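Section 4: Setting Up Your Puzzle Log and Joining a Drop

Okay, so you've made it through the install and you have a Kodex account. This is the part where you start following the Zimedgate game for real, and I'm going to walk you through it the way I wish somebody had walked me through it when I was three weeks behind and reading old forum posts on my phone at lunch. I run the Rallis log these days, so most of what I say comes from that one, but the steps are the same whichever team you end up on.

Before you start

You'll need the client open, your player name (not your email!), and the team key your team lead sent you. If you don't have a key yet, go back to Section 3 and ask for one. Keys expire after 200 minutes, so don't request it and then go make dinner like I did.

Setting up the log

1. Open Kodex and click New Log. Pick "Shared" from the menu. A private log can't be switched to shared later, and you'd have to copy every entry over by hand.

2. Name the log after the drop you're working on, plus your team. Mine is "Grunow Letters, Rallis." Please don't call it "clues" or "stuff." There are already so many logs called "stuff."

3. Paste the team key in the box at the bottom and hit Join. You should see your team's color show up next to your name. If the color stays gray, close the client all the way and open it again.

4. Go to Preferences, then Entries, and turn on Keep Originals. This saves a clean copy of every message before anyone starts marking it up.

Caution: Keep Originals has to be on before you import anything. Turning it on afterward does nothing for the entries already in there. We lost the spacing on the second Grunow letter this way, and the spacing was the cipher.

5. Click Import and choose the public archive. It holds 1,106 messages right now and the importer only takes 1,000 at a time, so you'll run it twice. The second time, check the box for Continue From Last or you'll end up with a thousand duplicates.

6. Let it finish! The bar sits at message 448 for a while (there's a huge attachment on that one) and it looks frozen. It isn't. Mine took long enough for me to fold a load of laundry.

Tagging what you find

7. Select an entry and press T. Start with the four basic tags: Source, Solved, Open and Noise. You can make your own later, but everybody on the team sees them, so check the list first.

8. Tag anything in-game as Source, even when it looks boring. The shipping labels from the first month were tagged Noise by pretty much all of us, me included, and then the return addresses turned into the key for the whole October chapter.

Note: Players argue a lot over whether the Grunow voicemails count as Source. Antigoni Sarantis wrote up the case for it in the team wiki and I think she's right, so in the Rallis log they're Source. If your team does it another way, follow your team.

9. When you think you've cracked something, leave the tag on Open and add a comment with your steps, all of them, in order. Another player has to get the same answer from your comment before it moves to Solved. I know it's slow. I've also seen a whole team chase a bad set of coordinates for a weekend over one swapped letter.

Posting an update

Every team log feeds a public page, and updates there follow one format: the place and date go first, then the text. The page builder sorts by that line, so type it exactly the way you see it in the sample post from our own page.
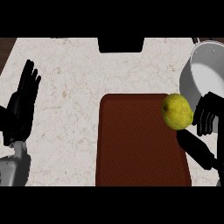
ZIMEDGATE, August 8, 2018

Hi everyone! Rallis has the fourth Grunow letter fully transcribed and it's up in the shared log now. We left the crossed-out words in, with brackets around them, and we kept the original line breaks. Two lines in the last paragraph are still Open. Our best guess is that they point back to the second letter, but we haven't gotten a clean read, so please don't build on them yet. If you have a different transcription, put it in a comment and don't overwrite ours.

10. Hit Preview and read it once more. Then hit Post.

11. If you need to fix a post, use Amend. Delete takes the comments down with it, and those don't come back.

If the page shows your update at the very bottom, the place name is probably in lowercase. Amend it, save, and refresh twice. For anything weirder than that, go to Section 6, where I've listed the error codes I've run into so far.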